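Two grippers, one toast bench

The arm group spent most of January comparing two grippers on the toast bench. The first is the stock two-finger one. The second is the Pretex, which has softer pads and opens wider. Both were run on the same arm with the same controller settings, and each got 1,000 tries at picking up a slice of bread.

The Pretex dropped fewer slices, but it had trouble getting down into the toaster slots. The stock gripper fit the slots better and crushed more crust. Shigeru Kobori has put the full results in the Ojeda folder, along with the drop log and the settings for each run.

We are keeping the stock gripper on for now. A narrower set of pads for the Pretex is on order from Ginness – they should take around 2 weeks – and we will repeat the slot test when they arrive.

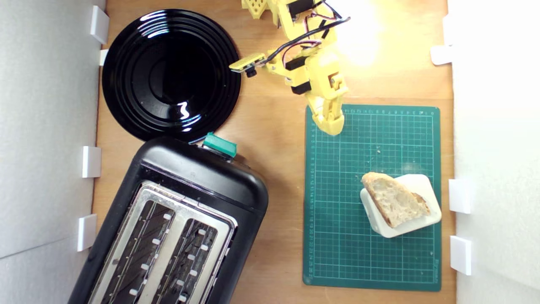
Plorkis Lab News | Arms and Grippers

The yellow printed arm with its two-finger gripper, over the cutting mat. The bread goes on the white tray, and the black plate is where finished toast is meant to end up. For the next round we want to turn the tray to a new angle before each try, as the first set of runs used too few starting positions. Anyone who wants bench time in the meantime should write to Shigeru, and please brush the crumbs off the mat when you finish.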